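27 de outubro de 2023
Por Myrto Chrysikopoulos

O polegar que não largava: o que aprendemos com a avaria do Plevis

Quem passou pelo espaço Symonenko nas últimas semanas já sabe que o Plevis tem um novo passatempo: arrumar cartões fotográficos nas ranhuras de um organizador de madeira. Parece coisa de criança e é um problema delicioso! O cartão é fino, a ranhura é estreita, a mão é grande, e tudo tem de acontecer com uma folga que cabe debaixo de uma unha. Quando corre bem, o cartão desliza para dentro e a mão recua. Quando corre mal, temos assunto para a newsletter.

Desta vez correu mal, e de uma maneira tão instrutiva que pedi para ficar com o artigo todo.

A avaria é fácil de contar. O robô aproxima o cartão, encosta-o à madeira, recebe a ordem de abrir e os quatro dedos abrem como devem. O polegar fica. Continua a carregar no bordo do cartão como se a ordem não fosse com ele, e o braço, que já recebeu luz verde para se afastar, começa a puxar. O cartão dobra, ou vem atrás da mão, ou (o caso mais feio) o organizador inteiro desliza pela mesa. Na primeira vez que vimos isto pensámos que o cartão tinha cola. Limpámos tudo, trocámos de cartão, repetimos, e lá veio o organizador outra vez a passear em direção ao bordo.

O Fotis Konstantinidis foi buscar os registos desde janeiro e passou uma tarde inteira ao computador a cruzar ordens de abertura com leituras de força. São 3037 tentativas de inserção, e o polegar preso aparece em 77 delas. A percentagem é baixa, mas os casos não estão espalhados: juntam-se quase todos em sessões longas e quase todos em ranhuras onde o pulso tem de rodar bastante para a mão ficar alinhada com a madeira.
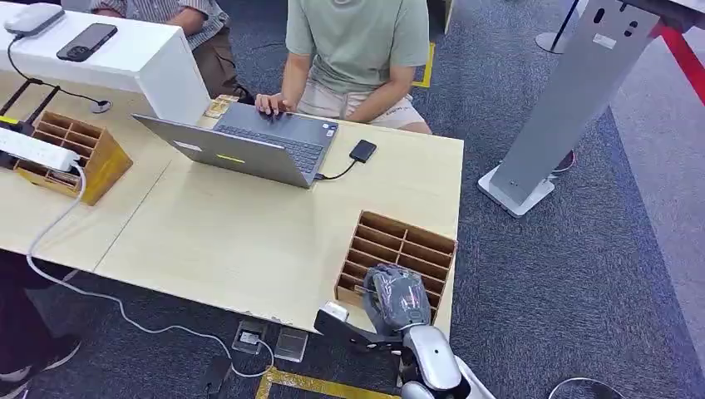

Adjoa Amoah quis saber logo na reunião por que razão o braço tinha autorização para recuar sem confirmar que a mão estava aberta. É uma pergunta excelente e a resposta é embaraçosa: a autorização dependia de uma média. O programa somava as posições dos cinco dedos, dividia, e se o resultado passasse do limite considerava a mão aberta. Quatro dedos bem esticados chegam para compensar um polegar teimoso. Andámos meses com isto e nunca demos por ela, porque nas tarefas anteriores (blocos, copos, caixinhas) um polegar atrasado não fazia mal a ninguém.

Faltava perceber o atraso propriamente dito, e essa parte foi uma pequena investigação policial. A primeira suspeita caiu sobre o firmware da Fimova, que tínhamos atualizado há pouco tempo. Voltámos à versão anterior e o defeito manteve-se. Desculpas à Fimova, que nos respondeu ao telefone com uma paciência de santo! A segunda suspeita foi o próprio organizador, o modelo da Gestwood com as divisórias finas, que podia estar a prender o cartão por empeno. Medimos, trocámos por outro igual, e também não era.

A pista boa apareceu quando a Polyxeni Koutsoukos repetiu o movimento sem cartão nenhum, só com a mão a fechar e a abrir no ar, com o pulso rodado na mesma posição. O polegar prendeu. Sem cartão, sem madeira, sem contacto. O que havia em comum era a rotação do pulso, e a partir daí fomos seguindo o percurso do revestimento da mão até à base do polegar. Com o pulso muito rodado, o material junta-se numa prega, a prega empurra a articulação, e o sensor lê esse empurrão como se fosse o cartão a oferecer resistência. O controlador do polegar, convencido de que ainda segura alguma coisa, espera que a força desça antes de abrir. E a força não desce, porque é o próprio revestimento que a está a fazer.

Adoro avarias assim. Cada peça faz exatamente o que lhe pediram e o conjunto faz um disparate.

A parte séria: a paragem

Há um pormenor que nos preocupou mais do que os cartões dobrados. Num dos ensaios a Polyxeni carregou no botão de paragem assim que viu o organizador mexer-se. O braço parou no instante, como devia. A mão ficou fechada durante sete segundos e só depois aliviou, sozinha, sem que alguém lhe tivesse pedido nada.

Com um cartão isto dá para rir. Com dedos humanos por perto, não dá. O comportamento estava previsto no desenho original: a ideia era que a mão não deixasse cair objetos durante uma paragem e que, passado um tempo, desligasse a força para não sobreaquecer. Só que esse tempo estava escrito num ficheiro que poucos de nós tinham aberto, e o guião que lemos a quem se senta à mesa dizia apenas que o botão "para o robô". Quem ouve isso espera que pare tudo e que nada volte a mexer.
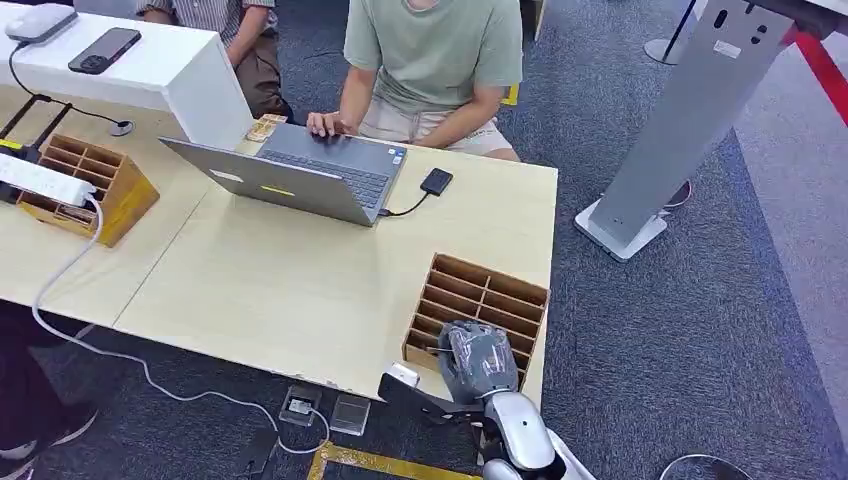 Para Daryna Stelmakh, o botão devia deixar a mão imóvel e à espera, e abri-la teria de ser sempre uma segunda decisão, tomada por uma pessoa. Houve discussão, e da boa. Uma mão que fica fechada também pode ser um problema se lá dentro estiver o dedo de alguém, e uma mão que abre de repente pode largar uma coisa pesada em cima de um pé. Acabámos por separar as duas situações. A paragem normal congela braço e mão, e um comando manual à parte retira a força dos dedos. Esse comando está agora ao alcance de quem acompanha o ensaio, e a abertura automática foi retirada.

Também mudámos a conversa inicial com quem participa. Antes explicávamos a tarefa e depois, se houvesse tempo, a segurança. Agora começamos pela paragem, mostramos o que ela faz e o que não faz, e pedimos a cada pessoa que a experimente uma vez antes de o robô pegar no primeiro cartão. Demora pouco e as pessoas ficam visivelmente mais à vontade (eu incluída, confesso).

Quanto ao recuo do braço, a média morreu. Cada dedo tem de confirmar a sua posição, um por um, e se algum não confirmar o braço fica quieto e avisa. A Daryna acrescentou um movimento curtinho de que gosto muito: antes de se afastar a sério, a mão recua um nadinha e verifica se a força no polegar muda. Se o cartão ainda estiver preso, nota-se logo aí, muito antes de a madeira começar a deslizar. No ecrã quase não se percebe, mas ao vivo parece mesmo alguém a confirmar que a porta ficou fechada.

O momento crítico é sempre o mesmo, com o cartão ainda entre o polegar e os dedos e já encostado às divisórias. É aí que o ângulo do pulso conta mais e foi aí que concentrámos os novos ensaios.
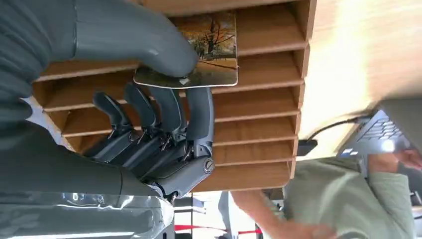

O que ainda está por resolver

O revestimento. Temos duas propostas em cima da mesa: um corte novo com mais folga junto ao polegar, que o Fotis já desenhou em papel, e uma calibração que desconte a força da prega conforme a rotação do pulso. Eu torço pelo corte, a Adjoa torce pela calibração, e é bem possível que acabemos com as duas coisas. Até lá, o programa evita as rotações maiores e as ranhuras mais difíceis ficam de fora.

Falta também rever as outras tarefas que usavam a mesma média. Já encontrámos uma, a dos copos, onde o defeito existia e nunca se tinha manifestado. A lista completa está na pasta partilhada do projeto e quem tiver mexido nessas rotinas faça o favor de pôr lá o nome.

Se virem o polegar a prender, parem o ensaio, guardem o registo antes de reiniciar e escrevam o ângulo do pulso nas notas. O registo apaga-se no arranque e já perdemos dois casos bem interessantes dessa maneira. E venham assistir a uma sessão, se puderem! Os cartões novos já chegaram, ligeiramente mais grossos que os antigos, e estou cheia de curiosidade para ver o que a mão faz com eles.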